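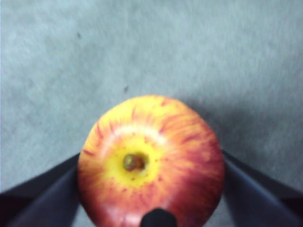 Gualtiero Fontana replied that the rigid fingers are fine for apples if you turn the force down, and that most people who bruise fruit with the Henen kit never open the grip settings at all. He put that under my earlier post and then the thread got locked for being in the wrong section, so I'm asking again here with more detail.

Is the Henen gripper kit worth buying for handling fruit, or should I be looking at something with soft fingers?

Posted by Etenesh Kahsay
Section: Small automation > Grippers and end tools

Background. We run a small packing room that does gift boxes and school orders. Mostly apples, some pears, and citrus in winter. I want one arm to take apples from a padded table and set them into molded trays. One person does it now and it's the job everyone tries to trade away.

The kit I'm looking at is the Henen two-finger kit, sold through Stutesden. It is listed at $1,783 with the wrist camera and $1,041 without it. The arm is extra and we already have one (a secondhand Povel, the small one, works fine). Stutesden will lend you a kit for 20 days if you pay shipping both ways, and I have one on the bench right now.

What I've done so far:

Mounted it, which took most of a morning. The adapter plate for the Povel was in the box. Two of the screws were too long and I had to swap them.

Ran the pick routine that comes with the software. You put the camera above the fruit, it finds the middle, the fingers come down on both sides and close. The photo at the top of my post is from the wrist camera. That's a red and yellow one, stem up, which is the easy case.

Tried it at the default grip force and then at lower settings. At default I got soft spots the next day on some of the apples. Lower down I got fewer, but it let go of a couple on the way to the tray.

What I can't work out is whether this is a setup problem or just the wrong tool. The product page says "suitable for produce" and that's all it says. The salesperson at Stutesden was polite but kept sending me the same PDF.

So I'd like to know:

Has anybody used this kit on fruit for more than a demo?
Is the camera version worth the extra money?
Are there finger pads that fit it, and do they help?

I have to send it back or pay for it before the end of September. Thanks.

Valquíria Fagundes

I've had the camera version for two seasons, on apples and for a short time on peaches. Short version: yes for apples, no for peaches, and budget for pads and your own time.

On force. The number in the software is not a force in any unit. It's a percentage of motor current, and the grip you get from it depends on how fast the fingers are moving when they touch. So you can turn the setting down and still bruise fruit if the closing speed is left at default. I'd guess that is what happened to you. Go into the motion tab, find "approach speed, closing" and bring it down a long way. Then go back and raise the grip a bit until it stops dropping. Do it in that order. If you tune grip first you will chase it all day like I did.

Then there's the lift. The default lift is straight up and quick, with a hard stop at the top. Apples that slip out tend to slip out at that stop. There's a setting called "smooth ends" that is off when it ships. Turn it on. You lose a little time per pick.

On pads. Henen sells its own rubber pads and they're too thin to do much. The ones I use are from Leone, sold as replacement pads for a different gripper. You have to trim them with a knife and glue them, and the glue wants a full night. They wear. I replace mine when they start to look shiny. With the pads on I run a lower grip setting than I could without them, and the marks mostly went away. I still get some on fruit that was already ripe.

On the camera. For your job I'd pay for it. If the apples arrived in the same spot every time you wouldn't need it, but on a table they won't. Things to know:

It does not like glare. Waxed apples under a bright overhead light give you a shiny patch near the stem, and ours would sometimes put the center of the fruit on the patch. We moved the light to the side and put a sheet of tracing paper over it.

It needs contrast with the table. Gray or blue is good for red fruit. We had green felt at first, and it kept missing the green apples, as you'd expect.

The picture gets soft when the fruit is very close. That doesn't matter much for picking since the position is worked out from higher up, but don't plan on using that camera to grade fruit or look for defects. I tried. You can see things near the middle well enough and the sides of the apple are no use.

Clean the lens. Put it on somebody's list.

Stems. If the apple is stem up, you're fine. If it's on its side, the fingers may close across the stem and the bottom, and a long stem can poke the finger or get pushed into the fruit. The software has no idea which way up the apple is. We set them out stem up by hand for the first few weeks, which defeats the purpose. Now we rotate the wrist a quarter turn and try again if the width reading at close is out of range. You have to write that part yourself. It's a small script and I can send you mine.

Speed. I run 60 picks an hour with everything slowed down as above. A person is much faster. It works for us because it runs while we do other things. If you need it to keep up with a packing line, this is the wrong kit.

What I'd do with the rest of your loan: spend it on the closing speed and the pads, on your real fruit, and leave every picked apple out overnight before you judge it. Cut a few open too. Some bruises don't show on the skin right away.

Nazareno Caruso

Get soft fingers. Rigid ones are for boxes. I don't know why people keep trying this.

Comments on this reply

Etenesh Kahsay: Do you have a model in mind? The ones I found need an air line and we don't have a compressor in that room.

Nazareno Caruso: No, just saying in general. Ours are on air.

Valquíria Fagundes: Soft fingers are gentler, I agree with that. They also cost more once you add the air supply, and the ones I borrowed tore at the base. Worth looking at if you have air already.

Elmarie Fourie

I had the version without the camera, so I can only speak to that one. I returned it.

Reasons, in case they apply to you:

1. Without the camera you need a fixed pickup point. I built a small chute with a stop at the end. It worked with apples of one size. With mixed sizes the center moves and one finger touches before the other, so the apple gets pushed sideways before it is gripped.

2. The opening is narrower than I wanted. It handled regular apples. The big ones we get for the gift baskets only just fit between the fingers and sometimes got hit on the way down. Measure your largest fruit before you commit. The opening width in the manual is measured at the tips, and you lose some of it if you add pads.

3. Cleaning. The fingers wipe down fine. The joint behind them has a gap that collects juice and dust, and the manual tells you not to spray it. Ask Stutesden for the written cleaning instructions, and check them against whatever your food safety inspector expects. Mine wanted a paper saying what the fingers are made of and it took a long while to get one.

4. Support answered my emails, but slowly. The phone number on the box is for orders only.

In fairness, the thing never broke. Build quality is good and the cable is better than most. The refund came through with no argument, minus shipping. Keep the original foam, they do check for it.

If I were doing it again I'd get the camera version or wait. You can add the camera later, but it comes as a separate order with a different bracket, and when I priced it the total came out higher than buying them together.

Comments on this reply

Etenesh Kahsay: Thank you, the point about opening width is useful. I measured our biggest pears and they won't go if I add pads. Apples are fine.

Elmarie Fourie: Pears are trouble anyway. They roll when the fingers touch them.

Update from Etenesh Kahsay

I followed Valquíria's order: closing speed first, then grip, then smooth ends on. Pads haven't come yet. Even without them there are fewer soft spots on the apples I left out overnight, and I haven't had a drop since I changed the lift. I ran it on three kinds of apple. The softest kind still marks a little where the fingers go.

I also moved the lamp. It had been right over the table.

I asked Stutesden about the materials paper and they say it's on the way. If that arrives and the pads do what I hope, I'll keep the camera version for apples and leave the pears and citrus as hand work. Valquíria, yes please to the script. My arm is on the older Povel controller, so let me know if that makes a difference.

Valquíria Fagundes: Same controller here. Sent it to you by message. Change the width limits at the top before you run it, they're set for my apples.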